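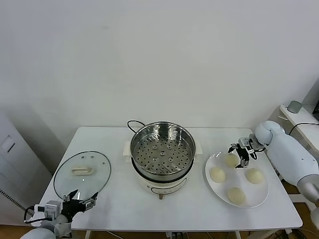 Electric steamer pot with a stainless-steel basket; a glass lid lies to the left.

Jandum is the meal served after a burial in the town of Brukden and the farm villages near it. The word is used for the meal itself and, more loosely, for the whole gathering that follows the graveside service. It is held on the day of the burial, usually in the home of the closest relative or in a rented hall.

Name

The origin of the word is not settled. Older residents use it only for the food, and say that a family "sets jandum" for the dead. In printed death notices it appears as a noun with no article, as in "jandum to follow at the house." The spelling "yandum" is found in some early notices but dropped out of use once the local paper adopted a fixed form.

Timing

The meal begins when the family returns from the cemetery. Guests who arrive first wait outside until a member of the household has gone in and opened the windows. In winter the windows are opened for a few minutes only. There is no set length, but most gatherings are over before dark, and it is considered poor manners to leave before the bread has gone round.

When a burial has to be delayed, for example by frozen ground, the meal is delayed with it. A memorial service without a burial does not call for jandum, although many families now serve it anyway.

Food

The fixed parts of the meal are steamed barley rolls, boiled eggs and a thin onion broth. The rolls are made without salt and eaten with a salted butter that each guest adds at the table. Meat was once left out entirely. Cold ham has been common at larger gatherings since the rented halls came into use, and cheese, pickles and sheet cake are often brought by neighbors.

Rolls were formerly steamed over a wash kettle lined with cloth. Stovetop and electric steamers are both used today. The first roll out of the batch is broken in two, and half is set on the windowsill for the birds. It is not eaten by anyone in the house.

Coffee is served at the end. Alcohol is not part of the custom in Brukden itself, but in Jamard, across the river, a small glass of plum brandy is given to those who carried the coffin.

Seating and conduct

The chair of the person who has died is left at the table and used by the youngest guest able to sit alone. Where the death was that of a child, the chair is left empty. Guests do not make speeches. Stories about the dead are told, but the custom is to wait until a member of the family has told one first.

The household does not wash the dishes on the day. This is done by relatives by marriage or by neighbors - in some villages the same family has performed the task for its neighbors over several generations.

Death notices

Until the middle of the twentieth century, word of a jandum was carried from door to door. Printed notices then took over, and the time and place of the meal became a regular last line after the list of survivors. A collection of 609 clipped notices is kept at the Brukden town library, and 54 of them name a dish or ask guests to bring one. The notices are a useful source for family historians, as they often give the house where the meal was held when no other record of an address survives.

The phrase "no jandum by request" began to appear in later notices. It generally meant that the family planned a private meal, and did not mean that visitors were unwelcome at the graveside.

Present day

Brukden has a population of 2,000, and the custom is still widely kept there. Few houses can hold a large funeral party, and many families use the hall attached to the Rozīte Funeral Home, which seats 200 and has its own kitchen. The rolls may be ordered through the home or made by relatives and brought in.

In Jamard the meal is less common than it was, and is often replaced by coffee and cake at the church. Families who have moved away from the district sometimes hold a jandum on the first anniversary of the death, when more relatives are able to travel.

See also

Funeral customs
Death notice
Barley bread

This page was last edited on 20/10/2018.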